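What Gets Left Out: reading death notices in a small-town weekly
Project report by Ailbhe Mac Suibhne, handed in 2018-09-05 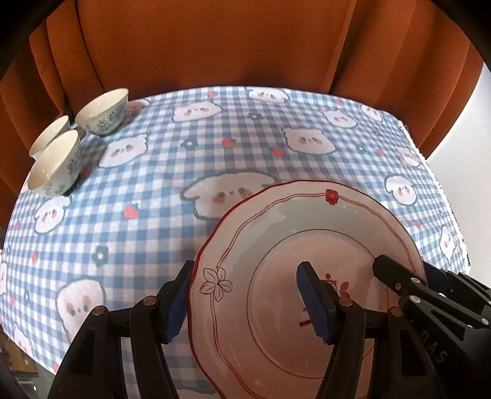
Why I picked this

My gran reads the death notices before she reads the front page, and when I was small I used to read them out to her over breakfast while she told me who everyone was married to. So when we were told to choose a local source and do something with it, I knew straight away what I wanted! The Iltside paper has printed notices every week for as long as anyone in my family can remember, and the library has them in bound volumes you can ask for at the desk (bring a pencil, they take your pen off you).

My question was a simple one. Who gets named in a notice, and in what order, and has that changed?

What I did

The library's index lists 3218 notices for the years I was interested in. I was never going to get through that lot, so I took every notice from the December issues only, which gave me 1202. I typed each one up in a spreadsheet with columns for the age, the job if there was one, the church or hall, the relatives in the order they came, and what people were asked to do about flowers. Timo Böttcher from my course did the second half of the typing with me in exchange for help with his maps, and we swapped a batch near the end to see if we were reading things the same way. Mostly we were. We argued for a whole afternoon over "late of", which I had down as an address and he had down as a job.

I also talked to two people. Bríd Foley took in notices over the counter at the paper for years, and her daughter Clodagh Foley does the same sort of thing now at Itia, the funeral director's on the hill, only by email.

The order of names

In the older notices the husband or wife comes first, then sons, then daughters, then brothers and sisters. Sons really do come before daughters, even when you can tell from other notices that the daughter was the eldest. I found this more annoying than I expected. By the last few volumes it has nearly gone and children are listed by age, or at least that is how Clodagh asks families to do it.

Grandchildren start out as a lump ("and grandchildren") and end up with every name given. One notice I typed had nineteen of them. Sons-in-law and daughters-in-law get in too, usually in brackets, and then the brackets go as well.

Bríd told me the paper charged by the line in her day, so a lot of what I had taken for custom was partly money. Families would stand at the counter crossing people out. She said the cousins always went first, and that she once had a man come back in the rain to pay for one more line so his aunt could be in it. I had not thought about cost at all before that chat, and I wish I'd done the interview at the beginning.

Jobs

Men have a job in the notice far more often than women do. Where a woman has one it is nearly always teacher or nurse. There's one lovely exception, a woman down as "for many years bell-ringer and bicycle repairer", and I have read that notice more times than was needed for the project.

Flowers

"No flowers by request" turns up early, which surprised me. "Donations in lieu" comes in later and then takes over. I tried to count the charities but people write the same one in so many ways that I gave up after about 300 entries and just noted yes or no.

Things that went wrong

Using only December was handy but probably not fair. Winter notices may be for older people, and the Christmas issues were squashed for space, so some might be shorter than usual. One volume had pages missing and I skipped it. I also changed my mind halfway about how to record second marriages, and had to go back over weeks of typing - not my favourite evening.

Demyd Symonenko, who marked my draft, asked whether I could compare with a second town. I'd love to, but the next paper over only has loose copies in a cupboard and they're not in date order.

Thanks

To Bríd and Clodagh for their time and the tea, to Timo, to Demyd for the comments, and to Gran, who corrected three of my surnames from memory. The spreadsheet is with the department office if anyone wants a copy.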